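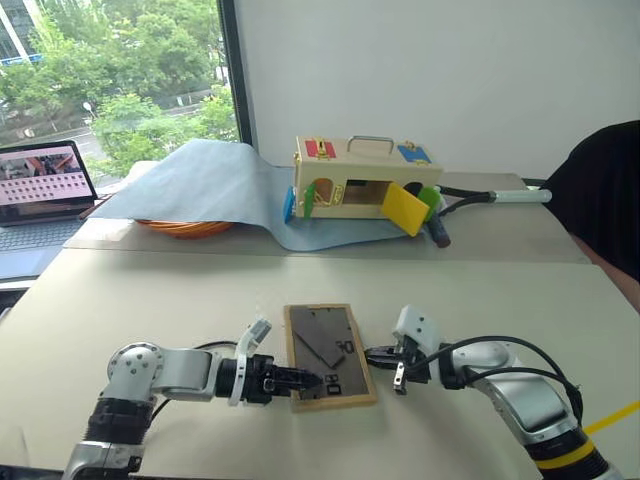
# The Box with Many Small Doors

When my daughter was two years old, she received from her grandmother a doll that could sing. She listened one time to the song, and then she went to the kitchen and opened and closed the cabinet under the sink until it was time for dinner. I have thought of this afternoon many times in the last weeks, while I was visiting people who make, repair and lend wooden toys with latches, hinges and holes.

The toys have different names. Some parents say busy box, others say activity box, and for the flat kind they say busy board. The idea is always the same one. You take the small pieces of metal that adults touch every day without looking, and you put them on a piece of wood at the height of a child. The oldest relative of these toys is the shape sorter, where a triangle must find its triangular place and a square must find its square place. I had one myself as a child, and I still remember the sound when the piece fell in.

## A shop on Silton Street

Kerstin Ruppert has sold toys in the town of Wamell for most of her adult life. Her shop on Silton Street is narrow and deep, and you must walk past the puzzles and the picture books before you reach the table with the wooden things. She puts them out for children to try, and she doesn't mind if they stay long.

"The parents look at the colors," she told me. "The children look at the hook."

She means the hook-and-eye fastener, the small bent piece of metal that turns and drops into a ring. You find it on old garden doors. According to her it is the part that children like the most and also the part that makes them the most angry. A child of two can lift the hook, but to put it back in the ring needs two things at the same time: one hand must hold the little door closed and the other hand must guide the hook. I watched a boy with a green jacket work on this for a very long time. His father offered help and was refused.

A simple shape board in her shop costs less than a dinner for two people. The bigger boxes are more expensive, and she understands when families go home to think about it. One box on her shelf, made by a workshop called Kongkaew, had the number 2781 written in pencil on the bottom. She doesn't know if it is a serial number or an order number. She likes that a person wrote it by hand.

## What to look for

I asked Kerstin how she chooses, and I wrote down her advice because I found it more useful than what I had read before.

- **Pull at every hinge.** The screws should sit flat in the wood. If you can move a hinge with your thumb, a child will move it also.
- **Close your eyes and touch the edges.** Your fingers will find a rough place faster than your eyes.
- **Lift it.** A box with a handle will be carried, and it will be dropped. Choose a weight that your child can manage and your floor can survive.
- **Look inside the doors.** It should be possible to put a small object inside and take it out again. A door with nothing behind it is boring after one day.
- **For the boards with shapes, turn the pieces over.** A good piece fits in its place with a little air on each side. If it is too tight, the child believes that the answer was wrong.

The last one surprised me. I had always thought that a tight fit was a sign of quality. Kerstin took a square and let it fall in its place from a small height, and it went in with no push. Then she showed me one from another maker, where she had to press with two fingers.

She also prefers few pieces. A board with three or four shapes is enough for the beginning, in her opinion, and dark pieces on a dark board are harder than they look, as the child can't use color and must follow the edge with the finger. For a child who already knows all the pieces by color she recommends exactly such a board.

## A library for toys

Not every family wants to buy. In the next town there is a toy library with the name Enov, where a family can borrow three toys at one time and keep them for a month. They have 744 toys in the catalog, and the activity boxes are nearly always out. When I came in June there was one at home, back that same morning, and a woman was cleaning the latches with a cotton swab and a little soap. She dries the wood at once with a towel. Water that stays in a corner will lift the paint, she explained, and the red paint is the first to go, though she couldn't tell me why it should be the red.

Missing pieces are the biggest trouble. The library keeps a drawer of lost triangles, circles and squares that came back with the wrong board or under the seat of a car. Some have waited there for years. I tried a few in the boards on the shelf, and one round piece did fit, a bit loosely. We left it there.

My daughter is now seven. I borrowed the box for her, thinking she would be too old for it. She put a raisin behind each door, closed all the latches and gave it to her little cousin, who opened everything and ate the raisins. After this they changed places.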